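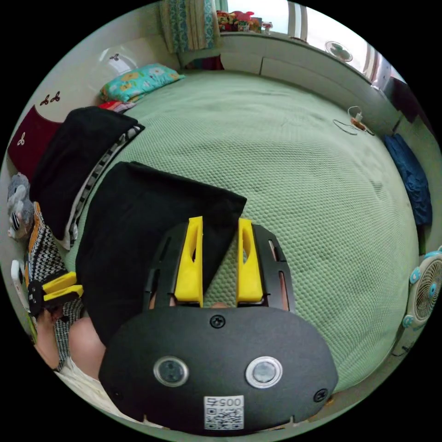 Gripper 0057 above the bedspread, with a folded black cloth just past the fingers.

Search this site Enter keywords Go

About Brovus

Brovus is a small test shop in Norkport. Makers of grippers and household robots pay us to find out what goes wrong with their machines. They don't get to choose what we write down.

We started after the Wata trouble. Wata was a folding arm sold as safe around people, and the brochure said it would let go the moment it felt a hand. Ineke Van Loon put her sleeve in it and it held on for 40 seconds. The maker called that a rare event. It did the same thing 3 times in 50 tries, so we stopped using the word rare.

The cause was dull. The release signal waited in line behind the video, and when the video got heavy the fingers stayed shut. A software update was promised for August. We'll believe it when we have run it ourselves.

Much of our work is now done with hand-held grippers, on ordinary beds with ordinary clothes. A black T-shirt is a fair test. The collar, the neck label and a bunched sleeve all give the fingers something to catch on – and a clean lab bench has none of that.
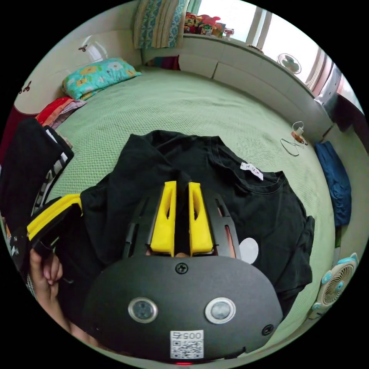 Who we are

Karlijn Coppens runs the tests. Cor Wuyts reads the logs and trusts very few of them. Štefánia Vondráček handles fault reports, including the ones about us: last year our own stop button had a loose wire, and that report is open to anyone who asks.

We don't give out safety badges. A pass here means we failed to break it, under the conditions listed in the report.

Print this page | E-mail this page

Contact | © Brovus, Norkport | Back to top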